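ok so. wedding planning thread bc my DMs are full of the same 3 questions after the Pletside open house

first – tasting your catering BEFORE you sign. Dolley let us do it after and we ended up stuck with a salmon neither family liked. ask for it in writing

second thing, guest count. we planned for 126 and the venue minimum was 80, so fine. but the contract charged for 200 if you didnt confirm by the deadline?? Amber Wainwright at Pletside caught that, I did not. read page two

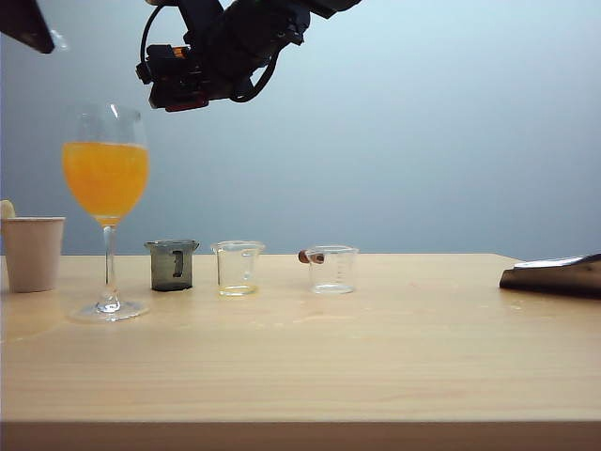

containers on the table

rain plan. everyone says they have one. ask where the chairs go and who moves them and if that costs extra

our ceremony was in November so we also had to ask about heaters. Vestergaard rents them by the evening, delivery is seperate

music – Leif Bundgaard played the ceremony and then stayed for cocktail hour, one fee. ask your person if they do that, a lot of them will

someone asked about the flowers. Graklow did them. they wanted the final list pretty early and were strict about it, but the table pieces were gorgeous and my aunt took most of them home
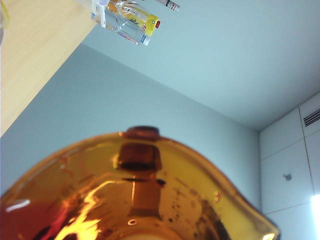
Pletside Couples Club – Planning & Suppliers Team

ok where was I. tips. check if service is already in the catering bill, ours was and we almost paid it twice

Frida Hjaltadóttir officiated and she'll do a run through the night before if you ask. worth it, I had no idea which side to stand on

pick one person to hold the phone that day and make sure its not you. Grímur did ours, took every call from the shuttle driver

will post the shuttle quote when I find the email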